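Talk notes: Reading With Your Ears (library evening, November)

Okay, hi everybody. Wait for the chairs to stop scraping. Say thanks to the library for staying open late and for letting me hog the big screen.

I'm here to talk about audiobooks, and mostly about listening to novels, because that's how I get through nearly all my fiction now. I used to feel a bit sheepish about it. I'd say "I read that" and then mumble "well, I listened to it." I've quit mumbling. I read it!

Start with the Wurkley story. When I was a kid my aunt drove us to Wurkley every summer, 34 miles of nothing much, and she kept one box of cassettes under the seat. It was the same mystery every year. We all knew who did it, and we still sat in the driveway at the end waiting for the last side to finish. (Pause here, people usually laugh or nod.)

So my first point is that rereading by ear is wonderful. You catch the jokes. You notice the line in chapter two that gives the whole thing away. My current comfort listen is Tornden, the family saga about the two sisters and the bakery, and I've been through it 3 times. The first time I was rushing for the plot. The second time I fell for the grandmother, who I'd barely noticed before. The third time I was painting a bathroom and cried into the roller tray.

Ask for a show of hands: who listens in the car? Who listens doing dishes? Who falls asleep ten minutes in and has to find their place again? (My hand goes up for all of these.)

Next, narrators. A narrator can make or sink a book for me. Ignacio is the one I always bring up. It's a quiet novel about a man who goes back to run his father's boatyard, and on paper I gave up on page forty. Too slow, too much weather. Then I tried the audio and the reader took his time with it, and all that weather turned into the best part. Play the clip now, the one with the phone call. Stop it before he says his brother's name, that's a spoiler.

The other side of it — some readers do every character in a big stagey voice and I can't stand it. Play the sample first. Two minutes is plenty. If the voice bugs you at two minutes, it'll drive you up the wall by hour nine.

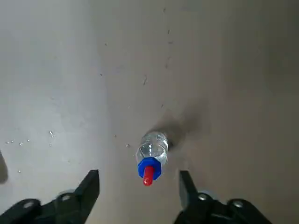
Rowena Belmonte wrote to me after the last time I gave this talk and said she disagrees completely about the samples, that she hated the voice in Ignacio for a solid hour and then couldn't imagine the man sounding any other way. Her rule is three chapters, no quitting before that. I read her note out because she makes a good case, and I did go back to one book I'd dumped. Still didn't like it. Sorry, Rowena.

Speed. People get heated about this one. I listen at regular speed for fiction and a little faster for anything with advice in it. If you like your novels zippy, go ahead, I won't call the police.

Then the Troltesura question, since somebody always asks. It's the fantasy series with the glass city, and yes, it's long. There's a map at the front and a list of names that goes on forever, and on audio you get neither. What I did was borrow the paperback of book one just for the map and leave it open on the kitchen counter. By book two I didn't need it. Start with the prequel novella if the length scares you. Don't start with book four, even though it's the one always on the shelf.

Money, quickly. Borrow first. Your library card gets you the app, and the hold lists move faster than you'd think. The branch here has 4000 audio titles to borrow, and close to half of them, 2000 I was told, are fiction. I buy only the ones I know I'll go back to. Hold up phone, show where the "available now" button is. It's small and everybody misses it.

If I'm running long, skip the bit about book clubs. If not: our club is half readers, half listeners, and the listeners can never spell anyone's name. The readers pronounce everything wrong. We spent most of one evening arguing over how to say Troltesura before anybody mentioned the plot.

Questions. Repeat each one into the mic for the folks in back. Handout with my list is on the table by the door, and please take a bookmark too, I've got a whole shoebox of them.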